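Workshop Tips: Setting Up a Table for Two Arms

Most of the trouble with a two-arm build in a shared workshop comes from the table and the cables. These notes are from the Flastgate bench, updated 18th December.

Cover the top. Bare laminate lets light objects skate away when the fingers close a little off center. Low-pile carpet glued flat holds a block where it was set down and is kinder to fingertips on a bad approach. Use contact adhesive and roll it from the middle out. Double-sided tape lifted at the corners by July.

Round the corners with a jigsaw before gluing. Sand to 80 grit; anything finer is wasted under carpet.

Run the hand cable outside the arm until the routing is settled. Leave slack at the elbow and check it at full reach and again fully folded. Hook-and-loop ties are better than zip ties here — you will move them.

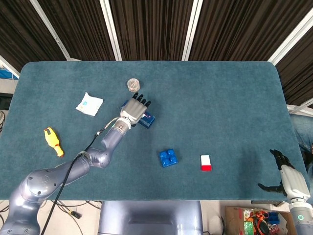 Pick test objects that fail in different ways. A rigid box tells you about alignment, crumpled paper about fingertip height, a rubber toy about grip force. Clear glass is hard on depth cameras, so add it last. Keep the spares in an open carton on the floor, where a person can swap them without leaning across the work area.

Hang a plain dark curtain behind the table. Vernon Friesen tried a painted board first and got glare off it every afternoon. Pleated cloth is fine if it doesn't move in a draft.

Cables on the floor: label both ends before anything is plugged in. Gülizar Toprak's labels are a strip of masking tape folded over, arm number first, then function. Our longest run is 34 feet and was unlabeled for 3 weeks.

Stop button within reach of whoever stands beside the table. Test it at the start of each session, at low speed, with the hands open.

Vacuum the carpet weekly. Lint gets into the finger joints.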